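7월, 오전. 홀드 작업실 노트 (Nayeli Henao)

어제 만든 Pindura 시제품 6개를 벽에 달았다. 각도는 수직보다 조금 더 기울어진 쪽이다. Voicu 수지는 지난번보다 표면이 거칠게 나왔다. 손가락 끝에는 좋은데 오래 잡으면 피부가 아프다. 작은 크림프 두 개는 모서리를 더 둥글게 해야 한다고 생각한다.

무게를 다시 쟀다. 큰 저그는 186g이고, 같은 틀에서 나온 다른 것은 180g이다. 차이가 왜 생기는지 아직 모른다. 아마 틀을 채울 때 공기가 들어갔을 것이다. 다음에는 더 천천히 붓겠다.
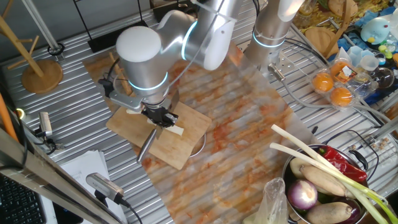 볼트 구멍은 여전히 문제다. Groko 와셔를 넣으면 머리가 조금 튀어나와서 발로 디딜 때 느껴진다. 구멍을 2mm 더 깊게 파는 것이 맞는지, 아니면 와셔를 바꾸는 것이 맞는지 의견을 여기에 적어 주세요.

Clanell 루트는 네 번째 볼트까지 쉽고, 그다음 왼손 언더클링에서 갑자기 어려워진다. 나는 세 번 떨어졌다. 발홀드를 한 뼘 오른쪽으로 옮기니 동작이 자연스러워졌다. 난이도는 아직 쓰지 않는다. 키가 작은 사람이 먼저 해 보면 좋겠다.

남은 일: 크림프 사포질, 토크 렌치 찾기, 틀 번호 다시 쓰기.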